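Oil finish on a pale table top, is any of this stuff worth the money?

Forum: Finishing and Refinishing

plumbline_pete
I'm trying to decide what to put on a light wood table top and I've about had it with product pages. The shop in town carries two "hard wax" oils, Norkel and Clavlow. Norkel says one coat and done. Clavlow says two thin coats. Both say they are food safe, both say they will not yellow, and both cost more per ounce than the whiskey I'd like to be drinking while I apply them.

I have used plain wipe-on poly for years and it holds up. My wife wants the wood to keep the color it has now, and poly turned our last shelf the color of weak tea. So I'm asking people who have lived with one of these finishes for a while. Not people who put it on last weekend and took a nice picture.

The top in its current state:
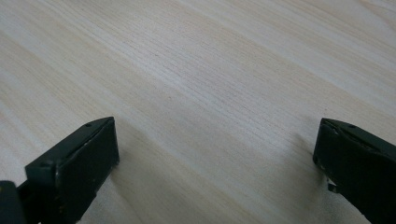
Bare wood, wavier grain toward the upper right

gratefulgrain
Nice pale top. What species? If it's birch you want to be careful, birch blotches with almost anything that has color in it. Oil with no pigment should be fine.

plumbline_pete
Seller said birch. Seller also said it had "never been used," so take that for what it's worth. Could be pine for all I can prove.

old_mortise
Pine would dent if you pressed a fingernail into it. Try the underside.

I've got Norkel on a desk going on six years. One coat was not enough and I don't believe it is for anybody. The first coat looked fine dry, then a wet glass left a ring in under an hour. I put on a second coat and it got better. It did NOT get waterproof. Anyone who says it did owns coasters and doesn't want to admit it.

Rutilio Cárdenas
I finish tables for a living and I'd push back on that. One coat is enough if the surface is sanded right and the excess comes off. Most failures I get called to look at are too much product, not too little. People leave it thick, it stays gummy, and then they blame the can.

For a pale wood I would use the white-tinted version. The clear one darkens it, whatever the label says. Put a wet rag on the bare wood and look. That's your color with clear oil, more or less.

old_mortise
No offense, but you sell the work, so of course it takes the magic touch. I sanded to 120, then 150, vacuumed, wiped, buffed the excess off with a clean rag. Still got the ring.

Rutilio Cárdenas
How long did you let it cure before the glass went on it?

old_mortise
Four days.

Rutilio Cárdenas
I tell my customers two weeks before anything wet. Dry to the touch is a different thing from cured.

old_mortise
The can said "ready for light use in 24 hours." A glass of water is light use in my house.

Rutilio Cárdenas
I won't defend the can.

tallboy_dresser
Can I ask the dumb question? Who is testing any of this? The Clavlow page says it was tested over 1,000 wipe cycles. Wiped with what? A dry cloth? Dish soap? I wrote to them in September and got a coupon back.

plumbline_pete
This is my whole complaint. A coupon!

Magaña_shopdog
I used Clavlow on a kitchen table, two kids, one of them a marker artist. Two thin coats, did it by the book. It's been fine. Not amazing. Wears dull where the plates go and I rub a little more in once a year. That is the part I like, you can fix one spot without stripping the whole top. Try that with poly.

tallboy_dresser
So it's a good finish as long as you keep finishing it.

Magaña_shopdog
Yes? That's how oil works. I change the oil in my truck too.

plumbline_pete
Did it change color on you?

Magaña_shopdog
A bit warmer. My wife noticed, I didn't. But mine is maple and it was already kind of warm, so I wouldn't bet your marriage on it.

gratefulgrain
Has anyone tried the Gaseck water-based matte? It's a film finish like poly but it's supposed to dry clear. I have it on a bookcase and the wood looks almost bare. No idea how it does under plates.

old_mortise
Gaseck raised the grain on mine so badly I had to sand it back with 600 between coats. After that it felt like plastic. It did stay pale, I'll give it that.

Rutilio Cárdenas
600 is too fine between coats of water-based, the next one has less to grab. 320 is plenty. And wet the wood once and knock it back before the first coat, then the grain won't come up nearly as much.

old_mortise
Grabbed fine. Still on there.

plumbline_pete
OK. Went over it again this evening with the big light off. Looked for dark spots or old glue before I commit to anything.

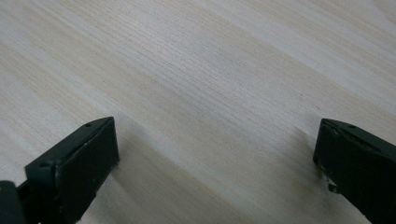 Same pale wood, still nothing on it for finish

tallboy_dresser
Photos won't show you old glue. Wipe it with mineral spirits, glue shows up lighter. Do that before you spend a dime on oil.

Rutilio Cárdenas
Agree with the mineral spirits. Let it dry off fully after.

gratefulgrain
I'd leave it alone if I could get away with it. Pretty wood.

old_mortise
Until the first cup of coffee.

plumbline_pete
Plan for now: mineral spirits, then sample patches on the underside. Norkel white, Clavlow clear, and the Gaseck if I can find a small can. Each one gets two weeks, then a wet glass overnight and a splash of coffee. If they all leave a ring I'm going back to poly and my wife can pick the tablecloth.

Magaña_shopdog
Add ketchup to the test. Trust me on the ketchup.

tallboy_dresser
And leave one patch bare so you have something to compare against. Post the ugly results too please.

plumbline_pete
Will do. Bare patch is a good idea, hadn't thought of it.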